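Tredlow (film)

Tredlow is a musical comedy film written and directed by Tae-yang Byun. It follows a ferry ticket clerk who inherits a failing ballroom in the seaside town of Grultley and decides, against the advice of every other character, to reopen it. The film runs longer than its plot strictly requires and is fondly remembered for the surplus.

Plot

Marian sells tickets for a ferry that seldom sails. On the death of an uncle she met once, she receives the keys to the Tredlow Ballroom, a brass band's worth of unpaid wages, and a tenant upstairs who refuses to leave and turns out to be the best tap dancer on the coast. The two quarrel through three songs and agree to stage a gala. The gala goes badly, then well, then badly again. The ferry sails in the last reel with both of them aboard, although the film never says where it is going and Byun has declined to say either.

Production

Byun wrote the first draft as a stage play under the title So, which he kept until the distributor, Flokeck, pointed out that people looking for it online would find everything else first. The new title was taken from the ballroom, which had been named after nothing in particular.

Filming began in July and took 52 days, 4 of them given over to a single staircase number. The staircase was built one step too short, and the choreography was altered to include the small hop that reviewers later praised as a daring touch. The leads did their own singing. One of them also did her own tap dancing, and the film's closing credits thank the other for his patience.

Music

The score has eleven songs, counting the reprise of "Mind the Gangway" that plays under the credits — most audiences don't, having left by then. "Uncle Who?" became the picture's best-known number and is a regular choice at amateur auditions, where its final note has ended a good many hopes.

Release and streaming

The film opened on 18th December, a Wednesday, in a handful of theaters, and was gone from most of them by New Year's. Its second life began when Flokeck put it online free of charge for one night, with a live chat running beside the picture. The chat log came to 1,042 messages, of which 873 concerned the staircase hop. The company took this as a sign of affection and has repeated the free showing every winter, usually at an hour that suits no time zone completely. 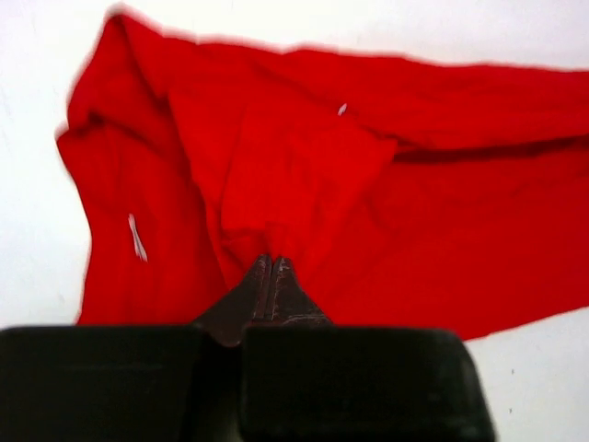
Later showings added an intermission, which the original release had lacked, along with lyrics at the bottom of the screen for three of the songs. The lyrics for "Uncle Who?" contained a spelling mistake in the second verse. It was corrected the following year, and viewers complained until it was put back.

Reception

Early reviews were mixed. Critics liked the dancing and the painted harbor backdrops but found the middle section slow, particularly the scene in which the band negotiates its back pay in full. Opinion has warmed with repeat viewing, and the pay negotiation now has its own admirers, several of them in bands.

A stage version, closer to Byun's first draft, has been announced twice. The staircase is said to be the sticking point.

See also

Backstage musical
Sing-along screening
Tap dance in film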